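Robotics Club: Manipulation Project Update

The manipulation group is now on task set 2, picking up and placing small tabletop objects. Set 1 closed with 100 logged attempts, and the results are in the shared folder under Skarnley, the name of the current control branch. Grip force limits carry over unchanged. The approach speed has been lowered for thin-handled items, which tend to rotate when one finger makes contact before the other.

Rostyslav Zakharchenko has rewritten the finger zeroing routine. It now runs at the start of each session and again after every 10 attempts. Members should not skip the second run. Drift between the fingers was the main source of missed grasps in set 1.

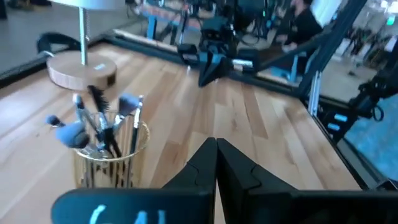
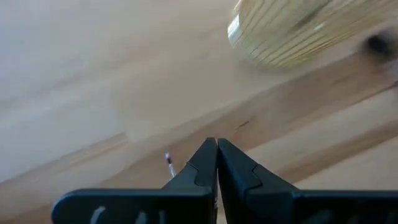

Nearly closed fingertips over the planked tabletop, in both views.

Do I need to know how to program to join the group?
Basic Python helps, but new members start on logging and object setup and pick up the code over the first 4 sessions.

The next build night is Fri 27 February in the Jenkins lab. Bring a laptop with the Skarnley branch already pulled, as the network there is slow. Spare finger pads are in the drawer marked Flanel. Log any pad you replace, with the arm and the side. Task set 3 will be fixed before the May demo.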